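Narrow hallways are my favorite thing to paint. I know that sounds odd, but a hallway is small enough to finish in a weekend, it takes a strong color better than a living room does, and you walk through it so many times a day that you really get your money's worth out of the paint! Ours on Sundon Lane has been five different colors. This page is everything I'd want a friend to know before opening the can.

## Pick the colors first (yes, two of them)

Most people paint both long walls the same color and stop there. Try giving them different ones. A deep color on one side and a mid-tone on the other makes a hallway feel like a place, and it hides the fact that the two walls are never quite parallel. Whatever sits at the far end, a door or a closet front or just a bit of wall, gets a third color that is softer than either.

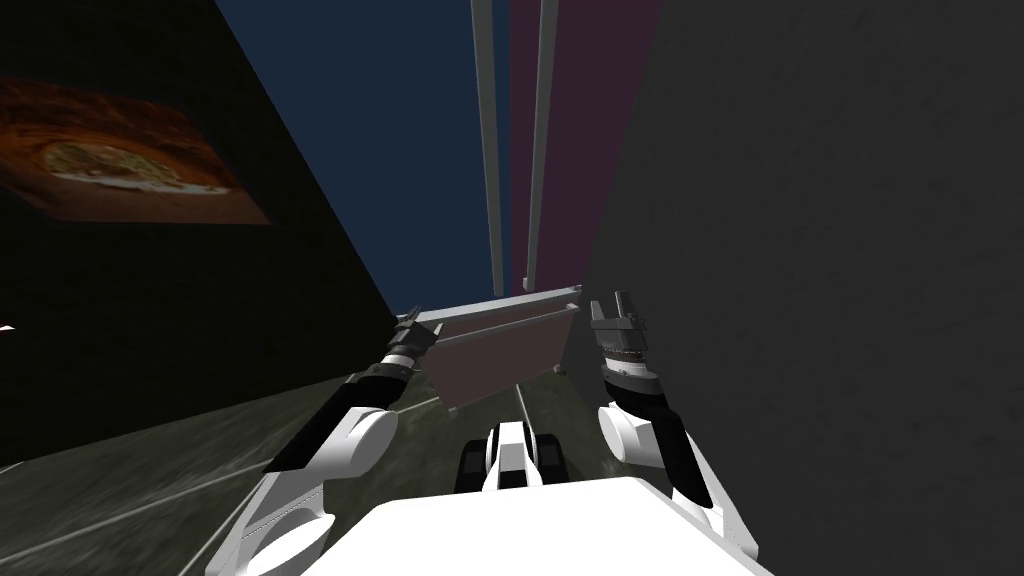 *Dark wall on the left, gray on the right, and a pinkish-gray panel farther in.*

My rule for the dark wall is to put it on the side with fewer doors. Trim breaks up a dark color and makes it look choppy, and you'll spend your whole afternoon cutting in. If the doors are split evenly, stand at the end you usually come in from and choose the wall that gets less daylight. Fighting a dim wall with white paint only gives you a dingy white wall, so go with it and let it be dark.

For the end wall, dusty pinks, clay and warm putty colors are lovely. They look close to nothing on the chip and then glow a little once they're up between two stronger colors.

## Make big samples

Tiny chips lie. Paint sheets of poster board instead, two coats each, and leave an unpainted border so the color you're testing isn't sitting right up against the old one. Tape them up low, at eye level, and near the ceiling. Then leave them alone for a few days and look at them with the lights on, with the lights off, and in the morning when you're half awake.

Roswitha Rainer, who taught me to hang wallpaper, moves her samples around the corner into the next room too. It's such a good idea. You'll always see the hallway with a slice of some other room next to it.

## Don't be scared of purple

Plum, aubergine, blackberry, whatever the can says, these are wonderful in a small space. The red in them keeps things warm and the blue keeps them from turning brown under a yellowish bulb. They also get along with gray better than almost any color I've tried. Gray metal handles, gray rails, gray hooks, all of it looks crisp against a deep purple.

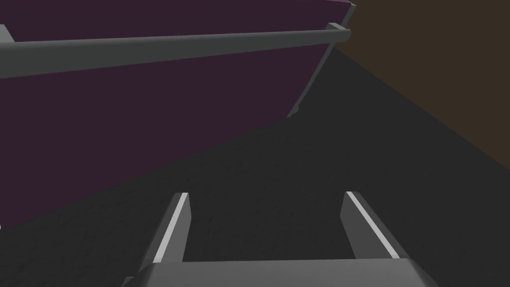 Sheen matters more with these deep colors than with pale ones. Flat paint looks gorgeous for a week and then every sleeve and grocery bag leaves a mark. Gloss shows each dent in the plaster. I use eggshell on the walls and satin on anything people grab, and I buy the deep color already tinted into a deep base (ask for it at the counter, and ask for gray primer while you're there).

## Painting it

1. Take down everything you can, including the switch plates. Put the screws in a bag and tape the bag to the plates.
2. Wash the walls with warm water and a drop of dish soap, then wipe again with plain water.
3. Fill the dents, let them dry, and sand them smooth.
4. Prime the side that's going dark. One coat of gray primer saves you a coat of the expensive stuff.
5. Paint the end wall first and let it dry overnight.
6. Do the lighter long wall next, and the dark one last.
7. Cut in 3 feet at a time and roll that section right away while the edge is still wet.
8. Pull the tape while the final coat is a little soft.

Use a short roller on a short pole. In a tight hallway a long pole just knocks into the wall behind you, and that wall may be the one you painted yesterday. Ask me how I know.

## A few things readers have asked

**How much paint?** Multiply the length of each wall by its height and check the coverage on the can. I don't subtract for doors, and the leftover goes in a labeled jar for touch-ups.

**Can the ceiling go dark too?** Oh, please do it! Ivan Didenko sent me his, all plum from the baseboard up, and I've been eyeing our own ceiling ever since. Keep the end wall pale so there's something to walk toward.

**My dark wall looks patchy.** It probably needs another coat. Wait until the next day before judging it, and look at it from the side with a lamp.

*Updated 5/25/18 with the note on gray primer.*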